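# Tips for a two-arm bench that I'd give my past self

Notes from a shared workshop, updated when something goes wrong. Six of us use the bench, three of us know how to stop it in a hurry, and I'm working on that second number. If you came looking for a robot that tidies your garage, I have doubts, and I'll get to them.

## Before you power anything

Clear the table. I mean all of it, including the pencil. An arm will go straight for a good pencil and push it into the wall.

Put the stop button where your weaker hand rests. We had ours mounted on the Zillero frame behind the bench for most of the winter, and it looked very neat there, and you had to lean through the reach of both arms to hit it.

Check the screws at the base with a hex key every time the arms have been moved. The Eklund forum says monthly. I've found loose ones after a single afternoon.

## Practice objects

Everybody starts with foam blocks. Foam blocks forgive everything, so you come away thinking your settings are good. Move on quickly to something long and stiff with a cord attached. The cord pulls on the thing while you're trying to line it up, and your tidy program has no idea the cord exists.
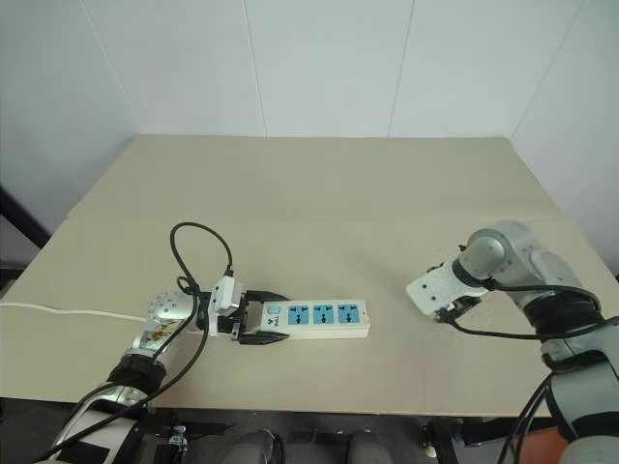 Take hold near one end and you'll get a lever. The far end wants to swing as soon as you lift, and a two-finger grip has very little to say about that. Slide first, lift later. If you must lift, bring the second arm in to steady the far end before the first one goes up, and run that at a crawl until you trust it. I still don't trust it.

Never practice with anything plugged into the wall. Pull the plug yourself, look at the plug in your hand, then start.

## Cables on the arms

This is where most of our lost evenings went. A cable that's too tight will unplug itself at full stretch. A cable that's too loose will catch on whatever the arm passes.

- Leave a loop at the wrist big enough for a full turn, then turn the wrist all the way both directions by hand and watch it.
- Use hook-and-loop straps. Zip ties look better, and you'll be cutting them off by the weekend.
- Strap on the long straight parts and leave the joints free.
- Label both ends of every cable. Masking tape is fine.

The Norix cable sleeve everyone recommends is stiff when new. We fitted it to one arm, and that arm started missing its marks by a finger's width. Took the sleeve off, and the misses stopped. Maybe ours was a bad one. I'm not buying another to find out.

## The table top

A plain, dull, light surface is worth more than any software update I've installed. Gloss throws glare into the cameras, and wood grain gives them lines to get confused by. Wipe it down with a barely damp cloth and let it dry before you put anything on it.

Watch any seam. Thin things catch on a raised edge when you slide them, so run your fingernail along it and see if it clicks. If it does, press the high side down and tape it from underneath. 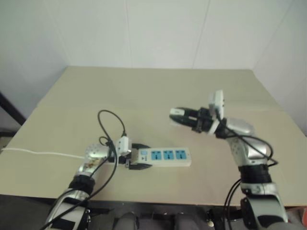

Keep the second arm up and out of the way with its fingers open when the first one is doing the work. It's tempting to park it low and close to save time on the next move. We parked ours low and close, and the two of them met — slowly, thank goodness — and I spent the next day ordering a fingertip.

## About the success numbers

The Eveton kit we started from came with a booklet promising great things after 1,196 practice runs. I don't know who picked that figure or what they were picking up. Our own notebook has 19 pages in it so far, and the useful part is the column headed "what was different today." Lamp moved. Cord on the other side. Somebody's sleeve in the way.

So write down the failures with the lighting and the position of the object, in pen, at the bench. A run that worked once gets a pencil tick. It gets ink when it works again after lunch, with the object put down by another person who hasn't been told where it goes.

As for the garage: a broom is still faster. I like the bench a lot, and I'd build it again, but I'd budget for more straps and a spare set of fingertips from the start. Order the fingertips before you need them. Ours took three weeks.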